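The Quiet Pleasure of a Folded Cloth

Some evenings the whole house can wait while the small laundry gets sorted, the light things in one heap and the dark ones smoothed flat on whatever soft, woven surface happens to be nearest.

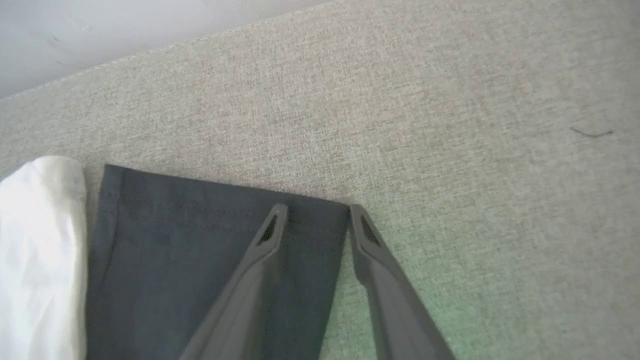
Surachet Panyasiri wrote to say that he never folds a cloth until he has run his palm over it twice, once in each direction, and that his mother would have made it three times.

I have a good deal of sympathy with his mother. When we moved into the apartment on Nitley Street I owned 30 kitchen cloths and not one of them lay straight in the drawer, so I spent a rainy week in May learning to do it properly, with a cup of tea going cold beside me and the radio on low. Start with the corners – pull each one out gently until the cloth looks like itself again – and then bring the long sides together before you even think about the short ones. Dark cotton shows every bit of lint, so I keep a brush handy and do those last.

The white ones I'm afraid I still leave in a bunch for far too long. They get their turn after supper, usually, when the table has been cleared and there are four of us to share the pile, and my daughter likes to stack hers by the window, where she can admire them.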